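Does a power of attorney need to be notarized before it is authenticated for use abroad?

Posted in Documents and Travel
May 10, 2019

My mother owns a small apartment overseas and wants my uncle to sell it for her. The lawyer on that side, a Mr. Bălan, sent us a power of attorney form in two languages and said it has to be "legalized" before he can use it. My mother signed it at home with me as witness. Now I'm reading that it should have been signed in front of a notary. Do we have to start over? I also have a copy of her marriage certificate from years ago, and he wants that legalized too. We have around 5 weeks before the buyer's deposit runs out. 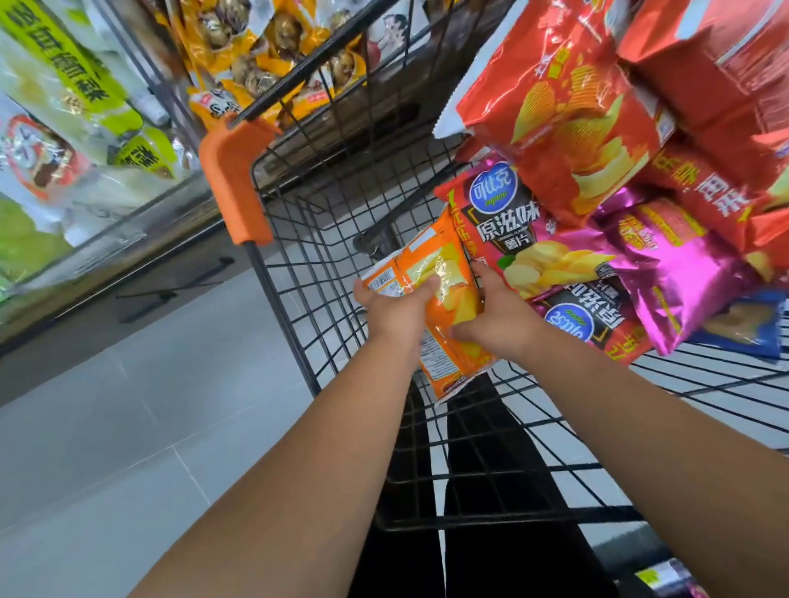
The form is 16 pages long because of the two languages. If we have to do it again I would like to know whether every page needs a stamp or only the signature page. I called one notary near us and she said she doesn't handle documents in a language she can't read.

Posted by marla_k

2 replies

Bilal Semaan

Yes, plan on signing a fresh copy. A notary can't certify a signature after the fact unless your mother appears in person and acknowledges it as hers. Some states allow that and some foreign offices don't like it, so a clean copy signed in front of the notary is safer. She needs a current photo ID, and the name on it should match the name on the form, middle name included.

On the language problem, the notary is certifying the signature and not the contents, but many still refuse. Call a few more. Shipping stores and banks often have one on staff. Ask before you go whether they will take a two-language document.

After that it depends on the country. If it is in the Hague convention you need an apostille from the secretary of state in the state where the notary is commissioned. If it isn't, the document usually goes to the state, then the State Department in Washington, then the consulate - and that takes longer. Mr. Bălan should be able to tell you which one.

In the order I would do it:

1. Email Mr. Bălan and ask if he needs an apostille or consular legalization, and whether he wants each page initialed.

2. Order a new certified copy of the marriage certificate from the office that issued it. Old copies get turned down a lot, and a photocopy won't work at all.
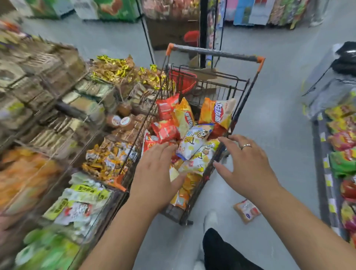

3. Sign the new power of attorney in front of the notary. Don't take the staples out afterward. Offices will reject a packet that looks like it was taken apart.

4. Send both documents in with the state's request form and a prepaid return envelope you can track.

My own packet was back in 5 business days, but that was by mail in a slow month. Check the current times on your state's website.

tdw_ohio

Same thing happened to us with a car title. We used a service and it cost a lot more than doing it ourselves. Just go to the state office in person if you live close, ours did it while we waited. Not sure about the marriage certificate, we didn't need one.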